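6 min read

Zuweira Agbenyega has refinished tables in Munville long enough to have an opinion on every failure mode of a clear coat. Most of the work that comes through the Fiadzo shop is domestic: dining tables, round pedestal tables, the occasional desk. The complaint is usually a white ring or a sticky surface, and the owner usually blames the last thing set down on it.

"The cause is often older than the mark," she said when we spoke in June. "A coat that was recoated too early holds solvent underneath. It feels dry on top. Then you put weight on it and it prints."

Printing is her term for the transfer of a texture into a film that has not fully cured. Placemats do it, and so do felt pads if the finish is soft enough. Her test is a fingernail pressed into the underside of the rim, where a dent does no harm. If the nail leaves a line, the table stays in the shop.

She separates dry time from cure time and wishes product labels did the same. An oil-based varnish may be dry overnight and still need weeks before it reaches full hardness. A cold shop extends that further. Her brother Senyo Agbenyega, who does the spraying, keeps a log of temperature and humidity for each coat.

"We had 2 tables come back in the same winter," he said. "Same product, same batch. The log showed the heater had been off both nights."

On sanding, the two disagree. Senyo stops at 320 grit between coats. Zuweira goes finer, and for a rubbed finish will take the last coat up to 700 or higher by hand – a step he considers wasted on anything that will be eaten from.
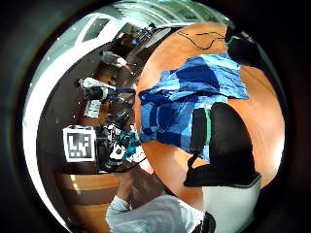

They agree on maintenance. Use a damp cloth, then a dry one. Avoid silicone polish, which gets into the pores and causes craters in any later coat. Zuweira has stripped tables to bare wood and still had fisheyes in the first pass of varnish. She now seals suspect pieces with dewaxed shellac before anything else goes on.

"Ask what it was polished with," she said. "People remember the can, even if they don't remember the name."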